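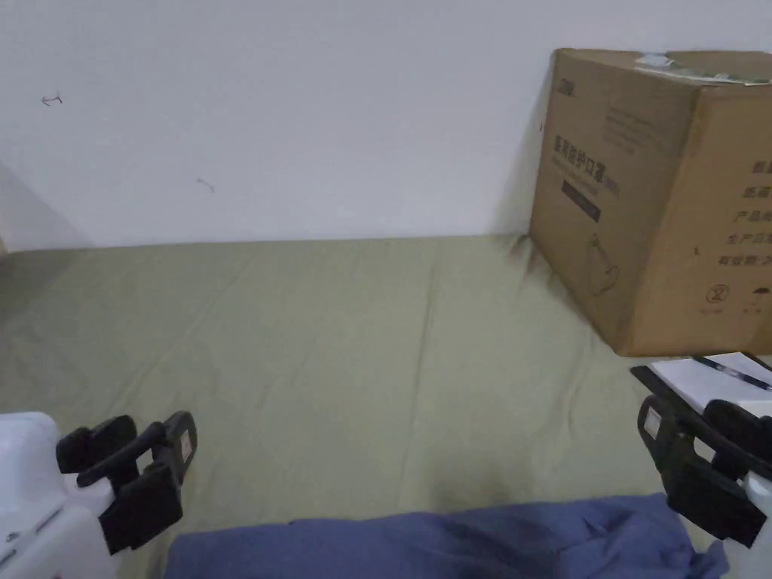 Quiénes somos

Braltora es un taller compartido en el que cada cual construye lo suyo y se queja de lo ajeno. La construcción que más sitio ocupa, más filamento gasta y más conversaciones monopoliza se llama Murkden y son unas pinzas de mano: cuerpo blanco, dedos negros, un gatillo y una cámara encima. Una persona las empuña, hace con ellas una tarea doméstica, y de esas grabaciones queremos que acabe aprendiendo un brazo robótico. La tarea que elegimos fue doblar tela. Entre las dos pinzas suele haber, por tanto, un trapo azul hecho un gurruño, que es el miembro más constante del equipo. A su lado va lo que haya por medio: un bolígrafo sobre un papel, la caja de mascarillas médicas que no se mueve de la pared. Si algún día el brazo trabaja en una casa de verdad, se encontrará cosas peores.

Cómo empezó esto

Braltora nació como suelen nacer estos sitios, con un alquiler demasiado alto para una sola persona y una impresora 3D que hacía demasiado ruido para un piso. Nadiia Panasiuk tenía la impresora. El resto teníamos vecinos. El local está en Parneck, en un bajo que antes fue almacén de material de oficina y que conserva la distribución, la iluminación y una parte del espíritu.

Durante el primer invierno construimos lo que construye todo el mundo: un reloj que se atrasaba, una maceta con sensor de humedad que avisaba puntualmente de que la planta había muerto y un carrito que seguía una línea negra siempre que alguien lo acompañara andando. En enero, Nadiia propuso hacer un brazo que doblara la ropa. Lo aprobamos por aclamación. Ninguno de los presentes había doblado una camisa como es debido en su vida, y eso debería habernos dado una pista.

El brazo está montado. Se levanta, gira, saluda con cierta elegancia y no sabe hacer nada más. Para enseñarle hacían falta demostraciones, y para grabar demostraciones moviendo el propio brazo hacían falta una paciencia y unos mandos que no teníamos. Así que dejamos el brazo descansando y nos pusimos a fabricar solo las manos. La idea no es nuestra. Hay grupos con mucho más presupuesto que trabajan así desde hace tiempo y que publican sus planos, y de esos planos aprendimos casi todo lo que después hicimos mal.

Murkden, por dentro

El nombre viene de una carpeta compartida que alguien tecleó deprisa. Cuando quisimos cambiarlo ya había pegatinas.

Cada pinza tiene dos dedos articulados que se cierran en V invertida. El gatillo tira de una varilla, la varilla mueve los eslabones y los eslabones acercan las puntas, en teoría a la vez. La versión que usamos ahora es la 59. Conviene aclarar que la numeración incluye todo lo que salió de la impresora con forma reconocible, también aquella que se imprimió en espejo y que durante una tarde entera defendimos como un avance.

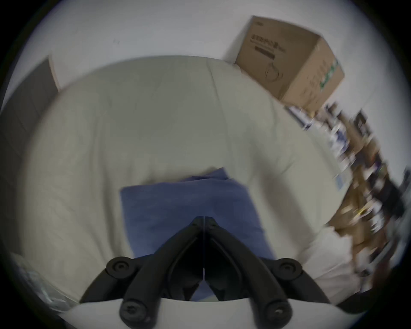 Los ejes fueron el primer disgusto. Pusimos pasadores a presión, baratos y muy discretos, que se salían a media sesión y rodaban siempre hacia el mismo rincón. Ahora llevan tapas redondas, grandes, con su hueco en el centro, y se aprietan con una llave desde fuera sin desmontar nada. Son feas. Nadiia las llama «los ojos» y hay que reconocer que, vistas desde la cámara, devuelven la mirada.

El segundo disgusto fueron las puntas. Una tela doblada se coge por el borde, y un borde de tela es finísimo cuando lo quieres y gordísimo cuando no. Las primeras puntas eran romas y empujaban el trapo por la superficie como quien barre. Las siguientes eran tan afiladas que lo enganchaban y ya no lo soltaban. Las actuales se estrechan hacia el final y llevan allí mismo un tornillo pequeño cada una, que sujeta la pieza de recambio. Las piezas de recambio se gastan. Hay un bote lleno de usadas que guardamos con la intención de estudiarlas y que usamos como pisapapeles.

La carcasa blanca es la parte de la que estamos más orgullosos y la que menos hace. Nos llevó tres rediseños conseguir que la curva no tapara la vista de la cámara, que es de ojo de pez y lo ve todo: la tela, la habitación, las estanterías, el pulgar de quien graba. Elegimos blanco porque era el filamento que había de oferta. En la memoria que presentamos para pedir una ayuda municipal pusimos «contraste visual», y también es cierto.

Los materiales de una pinza, sin contar la cámara, cuestan alrededor de 20 euros. La tornillería nos la vende Ivanyshyn, la ferretería de la esquina, donde ya han dejado de preguntarnos para qué queremos otra vez los mismos tornillos y se limitan a poner la bolsita encima del mostrador cuando nos ven cruzar la calle.

Una sesión de grabación

La gente que viene a visitarnos espera ver al robot. Lo que ve es a una persona adulta, de pie, con una pinza en cada mano, intentando coger la esquina de un trapo. Se hace un silencio respetuoso. Al poco rato, el visitante dice que él lo haría mejor, le pasamos las pinzas y ya tenemos otra demostración grabada. Buena parte de nuestro archivo procede de este procedimiento.

El protocolo, que está escrito y plastificado, dice lo siguiente:

Arrugar la tela antes de cada toma. Arrugarla de verdad, sin dejarla preparada para que salga bien.

Esperar a que las dos cámaras estén grabando. La luz que parpadea deprisa significa que sí. La que parpadea despacio significa que no, y quien decidió esto ya no tiene acceso a esa parte del código.

Coger, doblar, soltar, abrir las pinzas y retirarlas hacia arriba.

No hablar con la tela. No hay micrófono, pero desmoraliza al siguiente.

Si la toma sale mal, se marca como mala y se guarda. Nadiia es inflexible en este punto. Sostiene que los fallos enseñan tanto como los aciertos, y a juzgar por el tamaño de la carpeta de fallos debemos de estar a las puertas de la sabiduría.
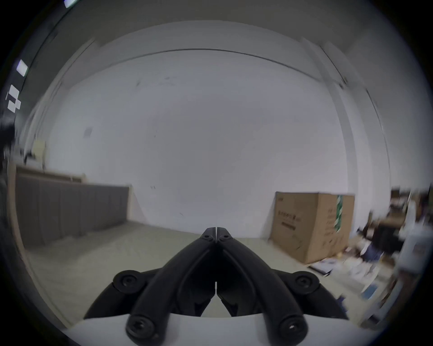 Cambiamos de fondo a menudo. Un modelo que solo ha visto una superficie concreta se aprende esa superficie, y luego lo pones en otra y se comporta como un turista sin mapa. Nos pasó con el primer entrenamiento: doblaba con bastante soltura en una esquina del local y, trasladado al otro lado, cerraba las puntas con mucha decisión sobre el aire. Desde entonces movemos la tela, cambiamos lo que hay debajo y dejamos el entorno como esté. Lo último resultó ser la parte del protocolo que mejor se cumple.

También grabamos recorridos sin tocar nada, con la pinza paseando por la sala para que el sistema calcule dónde está. Una pared blanca y lisa le da muy poca información, y el programa, cuando no encuentra dónde agarrarse, decide que está flotando. Ayudan los bultos, las cajas con letras, los papeles por el suelo. De modo que llevamos meses explicando a quienes comparten el local que el desorden tiene una función. Nos creen a medias.

Qué sabe hacer a día de hoy

En septiembre de 2025, el brazo coge el trapo azul, encuentra un borde, lo levanta y lo lleva hacia el otro lado. A veces el resultado es un pliegue. Lo deja caer con una delicadeza que no le habíamos pedido y que nos parece lo mejor de todo el proyecto. El segundo pliegue le interesa menos. Con toallas gruesas se defiende, con pañuelos no, y de las camisas hemos acordado no hablar delante de él.

Tampoco tenemos fecha para nada. Cada cierto tiempo nos escribe alguien preguntando cuándo se podrá comprar. No se podrá. Los planos de la pinza están en nuestra página de descargas con una licencia abierta, junto con una lista de materiales casi completa y unas instrucciones de montaje que dan por sabido el paso más difícil (lo estamos corrigiendo; es el paso en que hay que sujetar la varilla con los dientes o pedir ayuda).

Quién hace qué

Nadiia Panasiuk diseña las pinzas, mantiene la impresora y decide cuándo una versión merece número. Estudió ingeniería mecánica y trabajó en una fábrica de persianas, de donde trajo una desconfianza muy sana hacia cualquier cosa que suba y baje.

Del programa se ocupa un grupo variable que se reúne por las tardes y discute sobre sincronización de cámaras con una intensidad que desde fuera se confunde con el fútbol. Si te apetece entrar, basta con sentarse y opinar.

Las grabaciones las hacemos entre todos. Quien usa el local aporta una sesión de vez en cuando, y quien no puede aportar tiempo aporta ropa. Aceptamos telas lisas de cualquier color y tamaño. De azul vamos servidos.

En el resto del taller se hacen otras cosas, y sus autores nos han pedido que conste: un torno pequeño que funciona, un telar automatizado a medias y una máquina de café reparada tantas veces que ya la consideramos construcción propia.

Venir a vernos

Abrimos por las tardes y la puerta pesa, hay que empujar. Si quieres probar las pinzas, avisa antes por el formulario de contacto para que las tengamos cargadas, ven con manga corta o remangable y no traigas prisa. Las personas zurdas son muy bien recibidas: tenemos pocas demostraciones vuestras y el brazo empieza a tener manías.

El uso de las mesas y de las máquinas se paga por mes y el primero incluye la formación de seguridad, que da Nadiia y que consiste sobre todo en una anécdota larga con un taladro de columna. La llave de los ejes de Murkden cuelga de un clavo junto a la impresora. Si te la llevas sin querer, devuélvela, por favor. Es la única que no está redondeada.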